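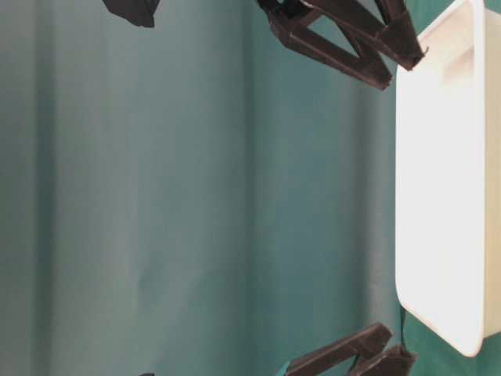

Eren gripper build, part 3

Both fingers are on. Dark links, teal bits at the mounts, white bin between them, green-blue cloth behind everything.

2/ The linkage is the third version. The first two had sloppy pivots – I drilled the holes by hand and it showed. Asmaa let me use the drill press at the Stillville shop and the play is mostly gone.

3/ The bin is my test piece. Smooth sides, rounded corners, hard to get hold of. If the fingers slip, I'll try rubber on the tips before I touch the motor settings.

4/ Still to do: tie back the cables, redo one crimp, run 300 open/close cycles with no load.

5/ Link files go up after the cycles.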